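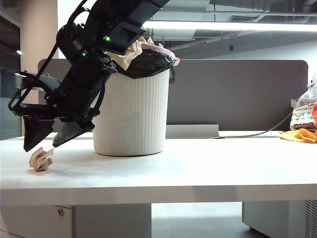 PLAYTESTING / OPEN CALLS

Players wanted for a long, slow strategy game (doubters preferred)

Most calls for playtesters promise that you will "shape the future of gaming." You won't. You will play an unfinished game called Nurkitz for several weeks, parts of it will annoy you, and we will pay you for telling us which parts. If that still sounds okay, read on.

Wastholm is a small studio. We make turn-based games for PC, and we have shipped one before this, a trading game called Arno that sold modestly and got reviews ranging from kind to baffled. Before release we ran an open beta for Arno with 500 people in it. We were proud of that number. Then we looked at what came back: 73 of them filled in the survey at the end, and a good share of those wrote "cool game" and left the rest blank. The economy fell apart in the late game and we heard about it from paying customers, in much stronger language.

So we are doing it differently. We want 25 players and we want them to stick around.

What Nurkitz is

You run a salt town on a lake that is slowly drying up. Each turn is a season. You dig, trade, argue with the neighbors and decide who gets to leave. There is no combat. A full game takes roughly 3 hours if you play quickly, and most people don't. The publisher's notes call it "relaxing." Our lead designer doesn't think it is, and we would like to know who is right.

It has bugs. Saves from one build may not open in the next. The music is temporary and loops badly. Please don't report the music.

What we are asking for

One full game a week for the length of the test, on the newest build. Playing more is fine, but we don't pay extra for it, and we get suspicious of feedback from people who have played themselves numb.

A short written report after each game. Half a page is plenty. We want to hear what you tried, what you expected, and where you stopped caring. "I quit on turn nine to do the dishes" is a useful report. A star rating is not.

One voice call near the end with Themba Shezi, who handles testing here. He will ask you about things you wrote weeks earlier and may disagree with you. No webcam needed.

Who should apply

You are 18 or older, you read English comfortably, and you have a Windows PC that could run an average game from several years ago. We don't have a Mac build. There has been talk of one, and we wouldn't hold our breath.

You don't need to be good at strategy games. We already have plenty of opinions from people who are good at them, and they mostly agree with each other, which worries us. If you usually bounce off this kind of thing after an hour, please apply and say so. We would also like to hear from anyone who bought Arno and regretted it.

People who want to get into the industry are welcome, with a warning: this is testing a game for feedback, it isn't a job in quality assurance, and it has never led to one here. We'll confirm in writing that you took part. We can't say what another studio will make of that.

What you get

A flat fee for each report, paid at the end of the month in which you send it. The amount is in the agreement, and you will see the agreement before you commit to anything. You also get a copy of the finished game and your name in the credits, or a nickname, or nothing at all if you'd prefer to keep your distance.

We don't pay in store credit, in-game items or "exposure." If you drop out halfway, you keep what you've earned.

The fine print, such as it is

You will be asked not to stream the game or post screenshots until it is announced. You may tell people you are testing something for us. You may tell them you don't like it.

The build records your turns and your settings and sends them to us when you quit. It doesn't look at anything else on your computer. You don't have to take our word for that: the log is a plain text file in the game folder, and you can read it before it goes.

How to apply

Use the form under Contact on the Wastholm site and put "Nghiêm" in the subject line. It's the code name for this round of testing, and it helps us sort out the people who read this far. Tell us two things: the last game you gave up on, and why. Skip the list of everything you own.

Applications close Tue 24 October. We answer everyone, including the people we turn down, though it can take us a couple of weeks. Testing runs until February, assuming the schedule holds. Our schedules usually don't, so leave some slack.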